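Getting more use out of a small bedroom

Most small bedrooms have more storage than their owners use. Before you buy another chest of drawers, spend an afternoon on the furniture you already have.

Start with the headboard. The kind with a compartment inside is good for spare pillowcases, a thin blanket and anything else you reach for once a week or less. Don't put books in it. They make the lid hard to lift and they pick up dust. Wipe the inside with a barely damp cloth and leave it open for an hour before you fill it.

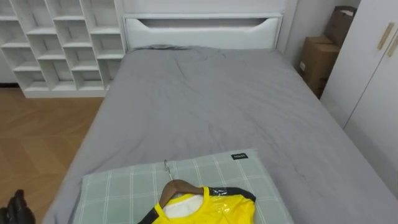 Gray duvet, white headboard with storage inside.

Bedding takes up the most room of anything in the closet. Fold the flat sheet, fitted sheet and one pillowcase together and slide the lot into the second pillowcase. The set stays together and stacks like a book. Winter duvets can go in a zippered cotton bag on the top shelf – plastic holds moisture and the filling starts to smell by September.

Open shelves look tidy only if the small things are in boxes. Measure the inside of the compartment first and buy boxes a little narrower than that, so your fingers fit down the side. Mine are the plain Vestley ones and they have lasted well.

For hanging clothes, sort by length. Put all the short things at one end and you get a clear space underneath for shoes or a low drawer. Thin hangers help more than you would expect. I got 19 extra shirts onto the same rail after changing over.

Wood floors near a bed get scratched by the feet of the frame. Felt pads cost very little, but they wear flat, so check them when you turn the mattress. Sweep first, then lift the bed with a second person. Dragging it even a few inches will mark the finish.
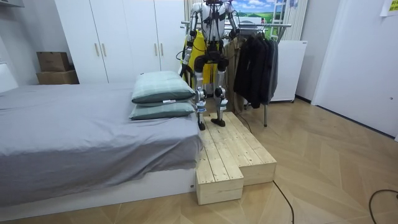 How often should I turn the mattress?
Every three months for the first year, then twice a year. If yours has a pillow top on one side, rotate it head to foot and leave the same side up.

Tips page by Yu-ting Chang, last updated Sunday, August 11, 2019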